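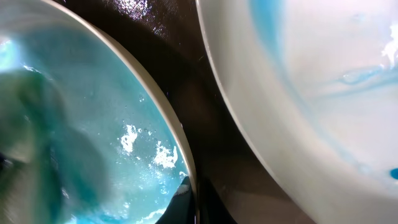 Washbasin

A washbasin is a shallow, open bowl used to hold water for washing the hands, face or small articles. The word covers both loose bowls that are filled and emptied by hand and fixed basins joined to a water supply and a drain. In American usage the fixed kind is more often called a sink.

Materials

Early basins were made of fired clay, wood, stone or bronze. Glazed pottery became common because it does not soak up water and wipes clean. Enameled steel came into wide use in the 19th century. It is lighter than pottery and does not shatter, but the coating chips when struck and the metal under it then rusts. Most loose basins sold today are plastic.

Household use

Before indoor plumbing, a bedroom often had a washstand, a small table holding a basin and a pitcher. Water was carried in from a pump or well, and the used water went into a slop pail. Many washstands had a round hole cut in the top to keep the basin from sliding. Larger houses kept a separate set in each guest room.

Regional forms

In the hill town of Warnuvero, basins were made with a wide flat rim, on which soap was set. Potters in nearby Erau made a deeper form with 2 handles, sold in nested sets of 3. The Erau kilns closed after the rail line reached Zindton and cheaper enamelware arrived by train. Basins from both towns are kept in the Zindton town museum, which holds 500 pieces of household pottery and has 100 of them on display.

See also

Ewer
Sink
Washstand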